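About Us
Dirka Reuse & Sorting, Lundwood

Dirka sorts mixed household goods. People drop things off, we take them out of the bins one piece at a time, and each piece goes to one of three places: back into use, to a recycler, or to the trash. We started in February with one table and 2 bins in the back half of a former paint store on Flasano Street. We now have the whole building.

What comes in

Most of what we get is from kitchens and kids' rooms. Cups, bowls, tumblers, food containers, small toys, lids that belong to something else. We also get a lot of cans and bottles, which people tend to throw in on top of the good stuff. We would like them kept apart, but we take them either way. A bin is never all one thing, and we don't ask anyone to sort at home before coming in.

We do not take glass, knives, batteries, paint or anything electrical. Van Wijk, two doors down, takes batteries and small appliances.

How we sort

Every bin is emptied from the top down. Bowls and other wide pieces usually come out first – they tend to have smaller things under them. Cups and tumblers are checked for cracks around the rim and base. A scratched cup is fine. A cracked one is not. Toys are checked for loose parts and then washed separately from the kitchen things.

Cans are crushed or left as they come. It makes no difference to the recycler. Please do pour them out before you bring them. Leftover soda gets on everything else in the bin and adds a second wash.

Anything going back into use is washed, dried overnight and put on the shelves by the front door. Prices are marked on the shelf edge. Bowls and cups are sold singly, and we don't try to make up sets.

The bins

We use large open gray bins with tall sloping sides. They get scuffed and stained on the inside and we keep using them until they split. You can borrow one for a house clear-out for up to 3 days. There is a limit of 200 items per drop-off, and for more than that please call ahead so we can clear a table.

In the first half of this year, 842 bins went through the building.

Visiting

The shelves are open whenever the front door is. Drop-offs are at the side door, where there is a ramp. Parking is on the street.

Page updated 2023-08-07

Related pages
What we take and what we don't
Borrow a bin
Washing and drying, step by step
Directions to the Lundwood building

Comments

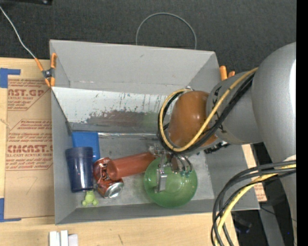

Lundwoodgreen: Do you take plastic bowls if the bottom is worn but there are no cracks? I have a stack of them and a few tumblers with no lids. I can rinse everything first if that helps.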